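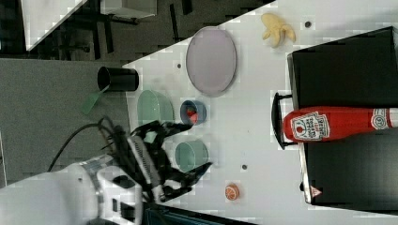

Rebane adds bowls and play food to its children's kitchen range

Rebane will bring out a new tableware and play food range for nurseries and playgroups in March. The Hosico range has 22 pieces, among them an oval serving plate, bowls in three sizes, cups, and pretend fruit including a peeled banana and a halved orange.

The bowls come in soft greens and blue. The smallest is meant for berries and other little items, and all of the bowls stack for storage. Every piece can be washed by hand in warm soapy water.

More than 300 nurseries already use play kitchens from Rebane, and the new pieces fit the shelves and drawers in those units. They can also be used on any ordinary table.

Hosico is suitable for children aged 3 and over. Sets will be sold through Prokitz shops and by mail order, with single pieces available as replacements. Orders placed by nurseries before the end of February will be sent out first.

Trade enquiries: Rebane sales office, open until 5 pm on weekdays.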